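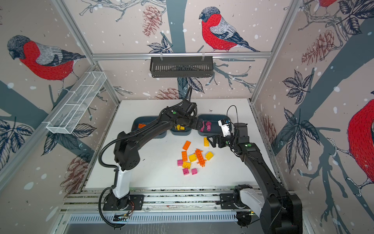
Sorting bricks by color at the Clirundale workshop, two arms on one table.

I have spent 15 months teaching robot arms by remote control, and I think we throw away the wrong recordings. At Clirundale we log each run in a tool called Gistotitz, and the habit is to keep the smooth ones. An operator who hesitates, misses a brick and goes back for it usually deletes the run and starts over. The last set we shipped had 777 runs in it, and nearly all of them look like the work of someone who has never dropped anything.

That is a mistake. An arm trained on clean runs has no idea what to do after a bad grasp. It has never been shown one.

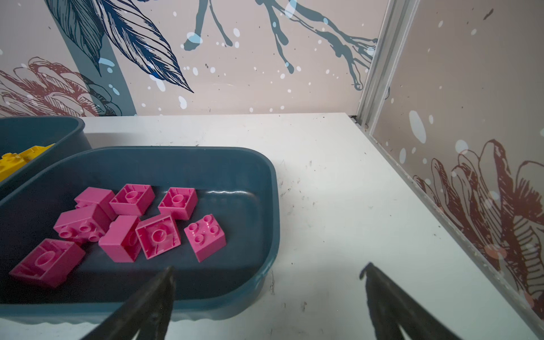 Operators should be graded on whether the job gets done, and much less on how it looks. New people on our team get told to slow down and place each piece neatly, and they pick up a fussiness that the task never asked for. Pink bricks can lie in a bin upside down, on their sides or studs up, and the sort is still correct. If you want them stacked, write that into the task. Otherwise leave the operator alone – a person relaxed at the controls gives you better motion.

I would keep the fumbles, mark them, and let whoever trains the model decide. Storage is cheap. An afternoon of an operator's attention costs a lot more, and we have been deleting it.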